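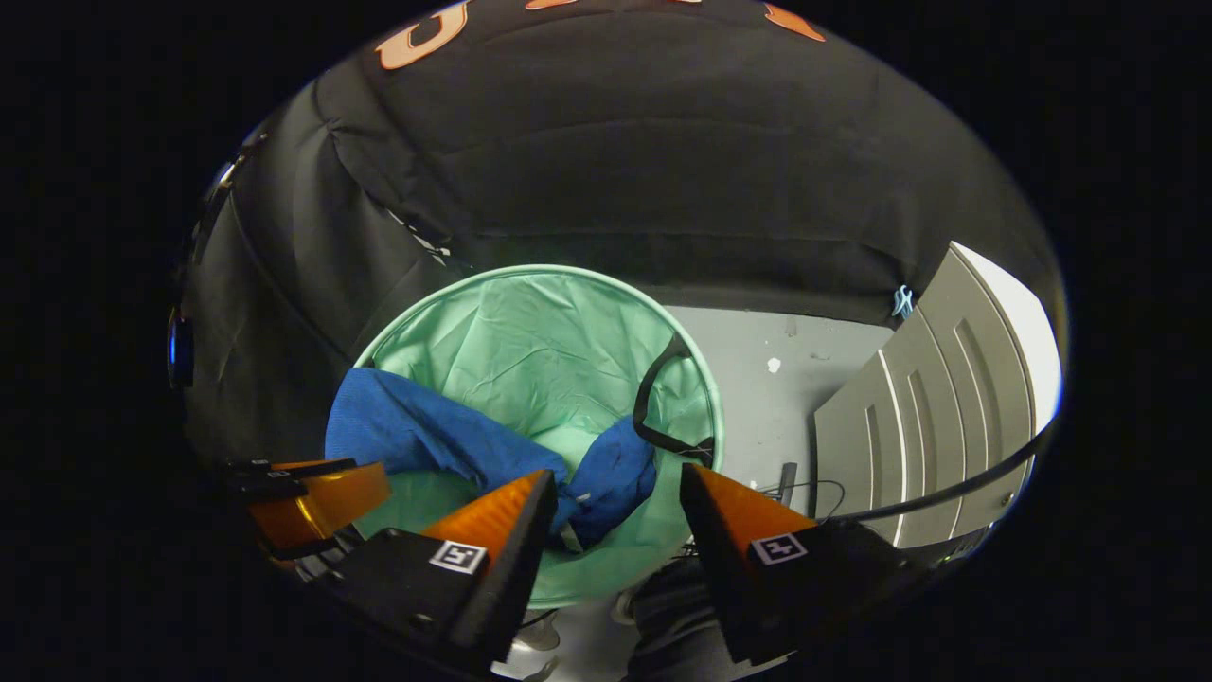
About Clultance

Clultance makes one product and rents it to people who need it. The product is the Furik kit, a pair of hand-held grippers and the bits that go with them, and people use it to show robots how to do household jobs. We do sorting, folding, fetching, putting away and a good deal of laundry. If you had told us at school that we would end up in robotics, we would have pictured fewer socks.

We work from two units on the Astbridge trading estate, between a tile showroom and a firm that repairs church organs. The organ people are very patient neighbours. We try to be, too, particularly when they are tuning.

How we got here

The company began as the equipment corner of a larger engineering business, D'Souza, which built packing machinery and had a sideline in lending out test rigs. The rigs came back broken, late or both, and somebody had to mend them. That was us. After a few years of mending other people's grippers we had firm opinions on how a gripper ought to be made, and D'Souza very decently let us go and have those opinions somewhere else. They still own a small share and still send us their old shelving.

The first Furik was heavy, handsome and impossible to hold for longer than a kettle takes to boil. The second was lighter and fell to bits. The one we rent now is the fifth, and it has been the fifth for long enough that we have stopped apologising for the other four.

What the Furik kit is

You hold the gripper in your hand and do the job with it. Pick up the shirt, drop it in the hamper, take it out again. A wide-angle camera on the tool records what the fingers are up to, and the printed square markers on the fingers let the software work out how far open they are. The recordings go to whoever is training the robot. No robot needs to be in the room, which saves a lot of money and a certain amount of shouting.

The finger pads are orange. We tried grey, and customers kept losing them on grey floors. The pads are the part that wears, so each kit goes out with spares and a small screwdriver, and each kit comes back without the small screwdriver. We have made our peace with this and buy them by the box.

A standard hire includes two grippers, chargers, spare pads, a carry case and a printed guide that runs to 13 pages. It used to run to 36. Nothing important was lost, although one of us misses the chapter on storage.

What we do besides hiring it out

Some customers want the kit and would like us to go away. That is fine, and cheaper. Others want the whole job done, and for them we run sessions in our own unit at Astbridge. You tell us the task, we dress the room, our people carry it out over and over, and you receive the recordings, checked and labelled.

Laundry is the most requested task by a long way. Cloth is a nuisance for machines. A mug is the same mug every time you meet it, but a pair of overalls dropped into a soft-sided hamper never lands the same way twice, and a robot that has only ever seen one sort of heap will be baffled by the next. So we do a great many heaps. Collapsible hampers are especially good for this, because the sides give when you lean on them, and a tool that has been taught on stiff plastic tubs tends to bully them.

We record a minimum of 200 runs for any task. Clients sometimes ask for fewer, to save money. We explain why we'd rather not, they ask again, and we do 200.

What we won't promise

The kit won't teach a robot anything by itself. It makes recordings, and good recordings of a badly chosen task are still of a badly chosen task. We are happy to talk this through before you hire, and we have talked several people out of it. Our accountant has views on that.

It is also poor at very small things. Buttons are possible. Needles are not, whatever the previous version of this page said. Wet work is out altogether, so if you want a robot to wash up you will need to speak to somebody braver.

And your arm will ache. We limit our own people to 90 minutes at a stretch, then a proper break, and we suggest you do the same. The kit weighs less than a bag of sugar, but try holding out a bag of sugar all morning.

Who works here

A small team, most of them part time. Our operators have been care workers, a chef, a stage hand and two people from a dry cleaner's, and the dry cleaner's pair are alarmingly good. We look for steady hands and a high tolerance for repetition. An interest in robots is welcome but wears off. We take on new operators every September, and training is paid from the first morning.

On the technical side, we design, assemble and repair everything in the second unit. If your gripper goes wrong, the person who answers the phone is likely to be the person who built it, and may take it personally.

Hiring, visiting and complaining

Kits go out by courier or can be collected. The shortest hire is a week. We ask for a deposit, and we return it, less the screwdriver.

Visitors are welcome by arrangement. You can try the Furik on whatever we happen to be working through, and you are encouraged to bring something awkward from home. Duvet covers have been done.

Complaints go to the same address as everything else and are read by the same people. Please include the number on the underside of the case.

Page last updated May 26, 2022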